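About Us

Hi, and thanks for clicking over here! I'm Lilian Okoth and I run Stirholm, a small shop that sells wooden blocks and building pieces to preschools, libraries, therapists and a whole lot of grandparents. If you've ever bought one green arch from us because the dog ate yours, you already know most of what we do.

I started in my garage with a folding table and a stack of bins. I'd been teaching kindergarten for years and every June I'd end up on the floor with the block corner dumped out around me, trying to make full sets out of what was left. There was always one color short. The companies we ordered from only sold the whole box, so we'd buy the whole box, and then we had way too many yellow cylinders and a new cabinet to keep them in. I thought, somebody should just sell the pieces. I said it so often that my sister told me to either do it or find a new topic for dinner.

So now it's a real place with a loading door and a heater that works when it feels like it. We're on the ground floor of the old Mfaume building, in the back, next to the stairs. There are four of us. I do the orders and the phone, and the other three split up the sorting, the sanding and finishing, and the packing, though in the busy stretch before school starts everybody does everything.

Mostly what we do all day is bins. Blocks come in mixed and they have to go out by color and shape, and in between they sit in big open bins with tall sides. I'm picky about the bins! We tried shallow trays first and it was a mess, pieces bouncing out onto the floor every time you tipped a sack in. Tall walls and no lids, that's my whole philosophy. Lids just end up on the floor where I trip on them.

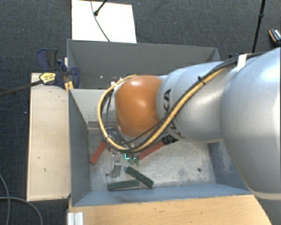 The other thing I'm picky about is how full a bin gets. If you can't see the bottom anywhere, you're going to be digging, and digging is how corners get dinged. I'd much sooner have two bins going than one heaped up. It takes more floor and more walking, and I get teased about it, but our returns for chipped pieces went way down once we stuck to it.

We carry two lines. Gavero is the chunky one, for little hands, nothing in it smaller than a toddler's fist. Stokia is the bigger system with the ramps and the half arches and the long thin planks that everybody wants more of. They don't stack together very well (different thickness, my fault, long story involving a cheap batch of lumber), so please check which one you've got before you order. There's a size chart on the Stokia page. If you're still not sure, trace a block on a piece of paper, write down the thickness and mail it to us. We've gotten some beautiful envelopes that way.

A few things people ask me on the phone:

Yes, you can buy one block. Shipping will cost more than the block, and I feel bad about that every time, so maybe look around and see if you need 3 or 4.

Yes, we take old sets in. Send them clean and dry, please. We sort them, sand what can be sanded and put them on the Seconds page at a lower price. Colors won't match perfectly. I kind of love that, but if you need eight greens that are all the same green, buy new.

No, we don't do letters or numbers on the blocks. Lots of people make those and they do it better than we would.

We do have a school discount, and it covers home daycares too. Just put the name of your program in the order notes and I'll take care of it on my end.

As of June 2018 there are 1148 classrooms on our list, which makes me want to lie down for a minute. I still keep the first order slip in my desk drawer. It was for 8 triangles.

If you're close by, come and see us. The front table is for playing and it isn't only for kids, we get plenty of adults who stay longer than they planned. Mornings are best, before the packing gets going. Park on the side street, not in front of the loading door, and ring the bell twice if the sander's running. We close for a week in September once the school rush is over, and I put a note on the home page when that's coming up.

For everything else the phone number and the order form are at the bottom of the page. Leave a message if I don't pick up, I call back the same day unless I'm up to my elbows in planks.

Lilian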